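Support Ticket 952
Queue: Digital Collections, Jewish Manuscripts and Religious Art
Service: Bornulano catalog viewer
Reported by: Jui-lin Kong, Reading Room Services
Assigned to: Higinio Bautista, Systems
Priority: Normal
Status: Closed

Summary of issue

Hebrew titles in the illuminated marriage contract collection display in the wrong order when a record is opened from the search results page. The same titles display correctly when the record is opened from the browse list. The fault affects ketubot and Esther scrolls. Printed Haggadot are not affected.

Details supplied by reporter

A visiting reader asked for a group of Italian marriage contracts by shelfmark in April and was shown titles in which the bride's name preceded the opening formula. Staff at first took this to be a cataloging error and sent the records back to Pillai for review. Pillai confirmed that the records are correct as entered. The fault appears in two browsers and on both reading room terminals.

Steps taken

1. Opened 30 records from the search results page and compared them with the source entries. Every title containing both Hebrew and Latin characters was out of order. Titles in Hebrew alone were correct.

2. Cleared the viewer cache and repeated the test. No change.

3. Compared the page templates. The browse list template sets text direction for the title field. The search results template does not, and the viewer takes its direction from the page that opened it.

4. Added the direction setting to the search results template on the test server. Mixed titles then displayed correctly. Dates given in the Hebrew calendar with a civil year in parentheses still showed the closing parenthesis at the wrong end.

5. Asked Stastuvside, the viewer supplier, about the parenthesis. The supplier advised isolating the date as a separate element. Applied on the test server and confirmed with the reporter by telephone.

6. Ran the display check against the full set of over 2,000 records. Four Esther scroll records failed. Each contained a hidden direction mark, carried over from the former Dadside catalog. Marks removed by hand and records saved again.

7. Moved both template changes to the live server at 7:15 a.m., before the reading room opened. Reporter checked a sample from each terminal and found no errors.

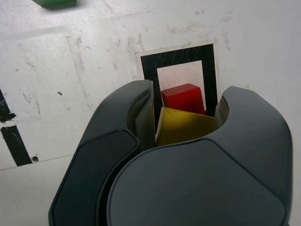
Resolution

The missing direction setting has been added to the search results template, and date elements are now isolated in all title fields. No catalog data was changed apart from the four records named in step 6. Shelfmarks and image links were not altered.

Follow-up

Reading room staff are asked to reprint any request slips for marriage contracts produced before the change. Slips already filed with returned items may be left as they are.

Exports of more than 200 records still use the older title format. This is recorded as a separate request and will be handled with the next viewer update. Until then, readers who need a long list of Hebrew titles should be given the list in smaller batches.

Ticket closed by H. Bautista with the agreement of the reporter.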